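Filed under: List Archive > Shop Floor & Storage

Re: metal bins vs. plastic totes

On Thursday Princess Mercado wrote:

> We're down to the last of the plastic totes at the Ocampo building and
> I have to order something. Does anyone still use the big gray metal
> bins with the divider? I'd need 67 of them. My worry is the noise, and
> small stuff getting lost in the bottom.

Princess,

We have used the metal ones at Zuvdale for more than 2 years and I would order them again. The tall sloping walls are the main thing. Parts slide down to the floor of the bin and stay there, and you don't get a ledge where things hang up. With the partition you can keep a second item in the back compartment, though we mostly use that side for returns.

They do get ugly. The floor scratches in the first month and the partition picks up scuffs and smudges that don't come off with soap. I stopped trying. It has no effect on use.
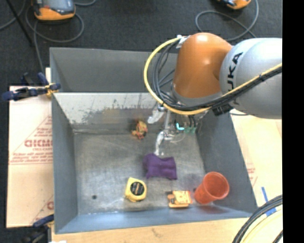

On losing small stuff, we keep the count per bin low. A handful of loose items on the bottom is easy to sort through. Fill it a third of the way and people start digging, and then you get bent packaging and wrong picks.

Noise is real. We tried rubber mats from Plasumden and took them out again - they curled at the corners and caught dirt underneath. Now we just ask people not to drop things in from the top.

Check the weight before you stack them. Ours are rated for 100 pounds each and the shelf for 500, so four to a shelf with some room left over. Prosora had the better price when I last looked, but their lead time was long.

I can measure the inside for you if you need it.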